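Bin Picking on a Student Budget: What We Bought, What We Borrowed, and What We Should Have Ordered First

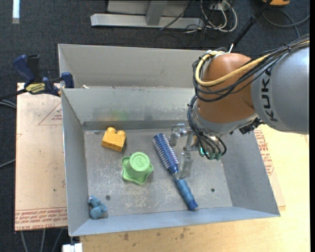
Premwood, 1/8/26

Our project was called Hendeteo, a name chosen in the first meeting and regretted by the second. The task was to get a robot arm to pick mixed household objects out of a metal bin and put them somewhere else. The department supplied the KUKA arm. We were given $3974 for everything that touches it, holds it up, or gets dropped by it. This section of the report covers how we planned that money and where the plan and the receipts part ways. Grasping results are in the next section.

1. The original budget

We wrote the first budget in August, before any of us had stood next to the arm. It had 3 lines: gripper, camera, and "misc." The gripper got most of the money. Misc. got $551, which we considered generous. Our advisor circled the word misc. and wrote "ha" next to it.

2. Gripper

We looked at two options. Yeoman sells a finished two-finger gripper with a warranty and a price that would have used up the whole budget and part of next year's. Trasent sells a bare actuator kit for $900 and leaves the fingers to the buyer. We bought the kit and made clear fingers. The first set was too short, which we learned at the bottom of the bin. We now recommend cutting spare fingers on the same day as the first ones, when the material is out and everyone is still cheerful.

3. Bins and mounting

The bins are plain grey sheet metal with sloping sides, and they were the best purchase of the year. The floor is scuffed and scratched and the bin doesn't care. The inner walls are a little shiny, so the back wall shows a soft reflection of whatever is bright and nearby, and the vision code needs to be told that the second yellow block is a liar. A matte coating should have been in the budget. It is in the next one.

We had planned a proper fixture to hold the bins in place. What we have is a bar clamp. It was meant to last a weekend while we got quotes, then the quotes arrived, and the clamp was made permanent. The sheets of acrylic on the table still have their protective paper on. They are listed in our inventory as "guarding, future."

4. Test objects

We budgeted nothing for these, on the theory that objects are everywhere. A toy building block, a green plastic toy piece, a small blue toy animal and a round hairbrush make a decent spread of shapes, and the brush is the one we would buy again on purpose. Bristles, a narrow neck and a long handle give a planner three different ways to be wrong. Buy two of every object. Once one goes missing, the earlier trials can't be repeated.

5. Cables

There was no cable line in the budget at all. Please look at the wrist of the arm and imagine that costing zero dollars. Between power, signal and the ties to keep it all out of the way, cabling ate misc. first and then started on the camera money. Lengths should be measured with the arm at full stretch, with slack added for the joints. We measured with the arm parked.

6. Changes for next year

Order cables and connectors in the first week. Give mounting its own line and spend it on mounting. Hold back the price of one full set of fingers until the first set has been tried in the bin. Rename misc. to "cables" and then add a new misc.

The revised spreadsheet is in the shared folder, second tab. The first tab is the August version, kept for morale.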